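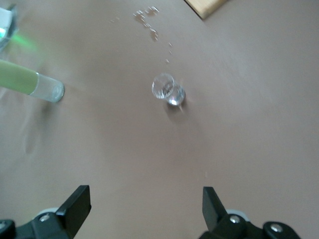

Petit verre transparent couché sur la table, gouttes de liquide au-dessus.

Rapport d'avancement, projet Zarnent
Destinataire : Beatrice Laizer, fonds Vornley
Rédaction : Gaspard Hervieu
20 novembre 2023

Objet : reconditionnement logiciel de tablettes Android pour les associations partenaires

Le lot reçu de Darwish comprend 100 tablettes. À ce jour, 60 ont été effacées, mises à jour et réinstallées avec notre image système. Elles sont prêtes à partir. Les autres attendent leur passage à l'atelier, sauf 19 qui posent un problème particulier décrit plus bas.

Image système
Ghada Harb a terminé la version de base. Les applications du constructeur qui pouvaient être retirées l'ont été, le clavier arabe et le clavier français sont installés d'office, et le chiffrement est activé au premier démarrage. Le script d'installation reprend maintenant à l'étape interrompue quand le câble est débranché. Avant, il fallait tout recommencer.

Tablettes bloquées
Les 19 appareils en question ont un chargeur d'amorçage verrouillé et un compte de l'ancien propriétaire encore associé. Suha Khoury a demandé à Darwish les justificatifs d'achat. Nous n'avons pas eu de réponse complète. Sans ces documents, les appareils seront rendus et nous demanderons leur remplacement.

Distribution
Le site de Plultham recevra les premières tablettes. Helju Liepiņa a préparé la fiche de prise en main, deux pages, relue par l'équipe locale. Il manque encore la traduction arabe.

Budget
Les dépenses suivent le plan, à un poste près : les câbles et les concentrateurs USB ont coûté 1000 euros, montant pris sur la ligne « imprévus ». Nous demandons votre accord écrit pour ce transfert.

Suite
Fin du lot et livraison à Plultham en janvier. Le prochain rapport donnera la liste des numéros de série livrés.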